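Salazar Bench Practice Guide for Two-Arm Tabletop Work, second edition
Reviewed by Eilif Haugland

I have a low opinion of rule books sold in ring binders, and this one runs to 200 pages. The publisher says it turns a shared room into a well-run robot bench. Maybe. I read all of it over two weeks in May and tried to hold our own bench to it, with Meriem Younis reading the clauses aloud and me arguing.

What it gets right

The chapter on marking the work area is good. Use a mat, keep every object on it at the start of a trial, and write down where each one sits. Clause 14 wants both arms parked with open fingers before anyone leans in, and it wants one named person who says "clear" out loud. We did that already, on good days. The book made us do it on bad ones.

It also has sensible things to say about bowls and utensils. A handle that sticks out past the rim counts as part of the bowl's footprint, so you plan the reach around the handle as well.

Bowl and utensils on the mat, arms at the bench: 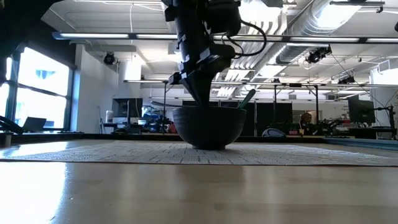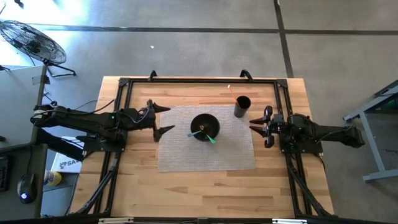
What it gets wrong

Cables get half a page. Anyone who has worked next to an arm knows a loop of cable deserves a chapter, and all you get is "route tidily." Thanks.

The checklist has 23 items and asks for a signature after each one. Meriem timed me at 14 minutes before a single motion. Rules like that get signed in a batch at the end of the day, and then you have paperwork that lies. I would cut it to eight.

There is nothing on daylight, either. If your bench is near a big window, you are on your own.

Should you buy it?

Borrow it. Copy out the mat chapter and clause 14, skip the forms, and write your own page on cables. The older Conovora handbook is thinner and duller, but I'd still hand it to a new hire first.

Contact: Brollonham Bench Reviews | All text copyright the reviewers | Back to top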